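Okay, I finally have time to write up how I look after my hand-held grippers. Three people asked after the Plinden meetup and I gave each of them a different half of the answer. Thread!

Background for anyone new: I run a pair, one per hand, and I do all the upkeep myself on the kitchen counter. The tools are a small hex driver, lint-free cloths, a soft toothbrush and a notebook. The notebook matters more than the driver, I swear.

Before a session I do the pads first. Damp cloth, wipe from the root of the pad out to the tip, then a dry cloth, then I hold each one up to a lamp and look along it sideways. Hair and blanket fluff show up right away at that angle. Head on you'll miss them every time.

Then the fingers. Open all the way, close all the way, slowly, with my eyes shut. Sounds silly, works great! I'm feeling for a spot where the squeeze gets heavier. If there is one, I stop and go to the pivots before I do anything else.

After that I close on real objects, soft ones first.
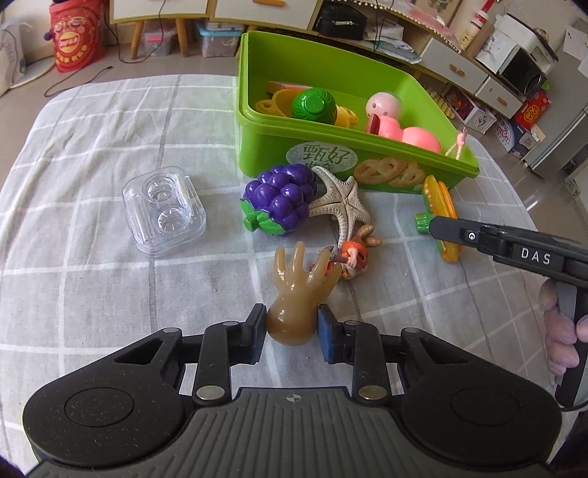
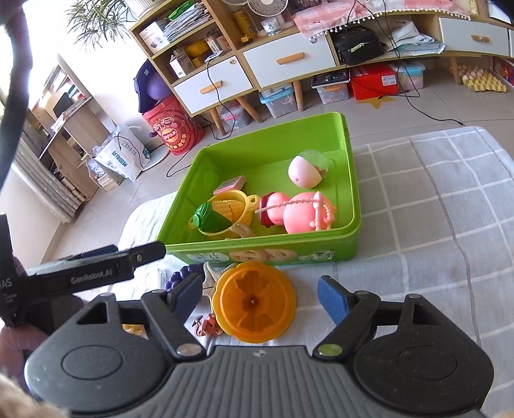
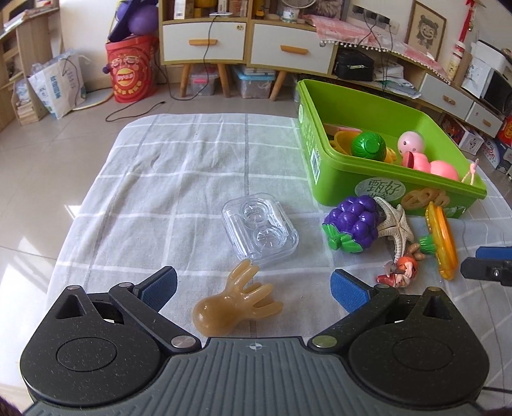
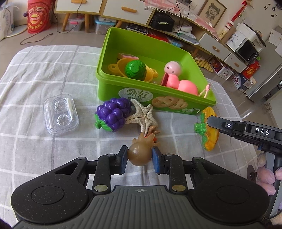 Pad wear is the thing I log most carefully. I write down the left and right fingers separately, because mine never wear evenly and I like knowing which side is going first. For the first check I want something squishy that tells me if both pads are landing at the same time, and the amber rubbery toy between the fingertips in the first, third and fourth shots is my favorite for it. Pinch the round end gently and watch it. If it rolls toward one side as the fingers come in, one pad is getting there early. The clear contact lens case comes next. It's a much less forgiving shape, so a pad that has shifted a little will tip it instead of gripping it.

If a pad is landing early I do NOT start bending or shimming things. Take the pad off, clean behind it, put it back, try again. There was a crumb back there once. A crumb! I had already spent 27 minutes on the pivots by then, all of it wasted.

Screws on the finger arms: I check them with the driver held in two fingers, no more force than that. If one turns, it gets a quarter turn and a line in the notebook. If the same one turns again at the next check, it comes out completely, gets cleaned, and goes back with a tiny dab of the removable threadlocker. Tiny!! Pádraig Heffernan once used so much that we needed a heat gun and a long afternoon.

My rhythm, since someone will ask:
- pads wiped before every session
- screws every 200 closes
- pads off and cleaned behind every 24 hours of use
- pivots brushed whenever they feel like they need it

That's for my hands and my floors. If you have a cat, wipe more.

Pivots: dry brush only. I used to put a drop of light oil on mine and it felt lovely for a day, then everything in the house stuck to it. Ileana Coman talked me out of it in January and she was completely right. Dry brush, work the fingers open and closed, brush again.

Replacement pads: I keep 2 spare sets in an old Wakier tin, flat, with paper between them. Stacked face to face they pick up each other's texture. And always change both fingers together. I know it hurts to throw out a pad that looks fine. Write the date on it and keep it as a practice pad if you can't bear to.

After changing pads I redo the open and closed positions from scratch. Fully open, hold, fully closed with nothing in between, hold, save. Then I do it again and compare. I use a little script called Huro for the comparing, but two columns on paper did the job for a long time.

Storage: fingers slightly open, so the pads aren't pressing on each other all night. Cables looped loosely over a hook. I was winding mine tight around the handle until one started cutting out near the plug, and that was an annoying one to find.

Still haven't found a good way to clean the ribbed part of the body, by the way. The toothbrush gets the grooves but leaves a gray smear at the ends. If you've got a trick, please reply, I'd love to hear it. I'll post the notebook template tonight once I've copied it out in handwriting other people can read.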